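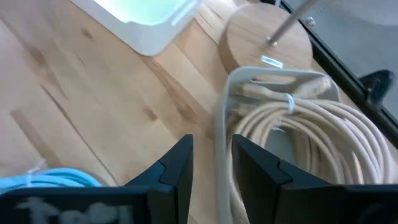

The case for coiling your cables

I have reached the age where I have opinions about cable storage, and my opinion is that you should coil every one of them before it goes anywhere near a drawer. Yes, even the short ones. Especially the short ones, they breed!

For years I kept a tote in the hall closet that my friend Oľga Murín called the spaghetti. Need a network cable? Sure, give me 30 minutes and a flashlight. Last June I dumped the whole thing on the floor and found 40 cords, and I could name what maybe half of them plugged into.

So I spent an evening making loops. You go over, then under, you let the cable curl the way it wants to, and you put a tie on it near the top. Then it gets a spot in a bin.

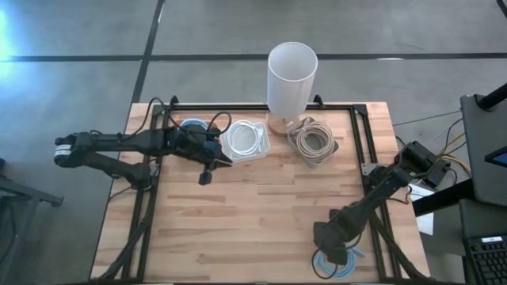

Photo: Oľga Murín

I'm firmly on team see-through for the bins, by the way. Oľga swears by solid colors and labels (she has a whole system, bless her), but I don't read labels. I look. If there's a white coil in a clear box, I know what I own without lifting a lid.

Color helps too. Buying everything in one shade looks great in a catalog and is misery at 11 at night behind the router. Light blue, beige, white, I'll take the mix any day, as long as each one is its own loop with the plug where I can grab it.
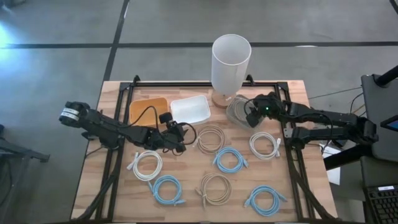 Network cables in three colors, with bins at the back of the table.

People tell me wireless will make all this pointless. They've been telling me that through 2 apartments and a house, and I still own more cable than I did when they started.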